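Dandedby Robotics Club – notes from the July meeting
Notes by me (Nandi Joubert), typed up the same night so please forgive the spelling

We got going at 4:15, which for us is early. Last month's notes were accepted after I fixed the bit where I had us entering the wrong division at Promley. Sorry again! We are in the student manipulation division, same as last year.

1. Money

We have $328 left in the project account after the finger pad order. Macedo still owes us an invoice for the cable sleeves and I've emailed them, so don't go spending it all in your heads. Travel to Promley isn't in that number. I said I'd find out whether the school will cover the van again and I will, I promise.

2. Folding project

This took up most of the meeting, as usual. For anyone who missed June, we're collecting demonstrations with the hand-held grippers – you do the folding yourself with one in each hand, and the recordings go into the training set. The towels went so well in spring that we all got a bit cocky, and then we moved on to black clothes and stopped being cocky.

The long argument was over where a fold should start. One group likes coming in flat along the table and catching the edge of the cloth between the pads. The other group wants to pinch from the top and lift. I've been on both sides of this one, depending on how tired my thumbs were. Coming in flat gives you a tidier grab when the corner is thick, but it's slow, and if you're a little too high you just push the whole thing across the table.
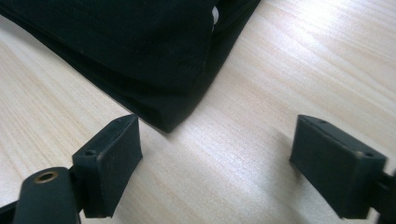 Tendai said flat was fine for a thick corner but hopeless on a single layer, and asked that we stop mixing the two styles in one batch, since nobody training on it later would know which was which. Lots of nodding at that. We agreed that each batch gets one style and the style goes in the batch name. If you change your mind halfway through, end the batch and start another.

We also talked about glare. The tabletop throws back a lot of light and it makes a mess of the edges in the close-up views. Someone suggested a matte cloth over the table, but then you're grabbing two fabrics at once, and I really don't want to teach it that. We'll try turning the lamps first and look at the results next time. I volunteered to do the comparison (why do I do this).

3. Drawstrings and cords

New for this month! Prostitz, who run the practice rounds before Promley, sent out a revised task sheet and it lets them use clothes with cords on them. Cords slide, they loop, they fall off the side you just folded, and our current instructions don't mention them at all. We spent a while on whether to tidy the cord before folding or leave it wherever it lands. I was for tidying. I lost, and fair enough, the sheet says the cloth is to be handled as found.

So the rule for now is leave the cord alone, pinch the cloth on either side of it with both grippers, and lift together. If the cord ends up in the pads, open up and go again without stopping the recording. Don't delete those, we want them.

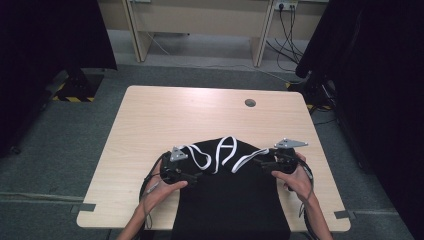
Both grippers on the black cloth, white cord on top

We'll do 2 practice sessions on cords before anything counts toward the training set. I'd also like everyone to keep an eye on the gripper cables when reaching across. I've caught my own sleeve on one more than once and it ruins a perfectly nice fold.

4. Presentation for Promley

The poster text is half written. The half that exists is all about towels, so it needs work. I asked for one plain paragraph on why we picked black fabric, in words a parent could follow, and got three offers to write it, which has never happened before. Send me whatever you have and I'll stitch it together.

5. Anything else

The tape on the floor stays put, please. If you bump the table, line it back up before you record.

Spare screws for the pads are in the blue drawer now. The old tin is gone.

To do before next time:
Nandi – van, Macedo invoice, lamp comparison, poster paragraph
Tendai – batch naming sheet
Everyone – read the Prostitz task sheet, all of it, including page 2

We finished at 5:50. Next meeting is in August, same room.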